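The Last Bus to Manora

My grandmother kept the tea room at Brundlow for 28 years, and in all that time she never once let the last bus leave without a parcel on it. It might be scones or a jar of her plum jam, and one wet April it was a whole fruitcake, wrapped in a tea towel and addressed in her big looping hand to whoever was driving.

I asked her about it when I was 9, sitting on the flour bin with my socks falling down. She said the road to Manora was long and dark, and a person ought to have something sweet waiting at the other end of it. Then she sent me out for the eggs, as she always did when a question got too near her.

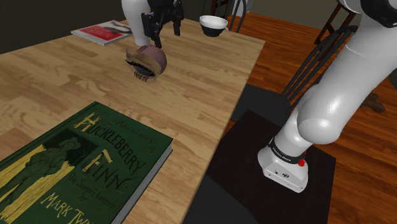
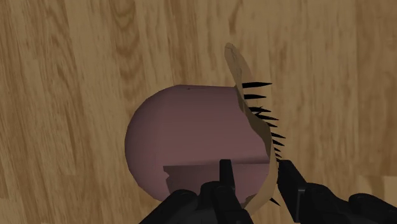 It was years before I found the letters, tied up in kitchen string behind the good plates, every one of them posted from Manora. They were short letters, mostly about the weather and the state of the gravel, and each one finished by thanking her for the cake. I read them all at her table while the kettle boiled itself nearly dry. Then I got down the big yellow bowl, looked at the clock, and started creaming the butter, for the bus still went at ten past six.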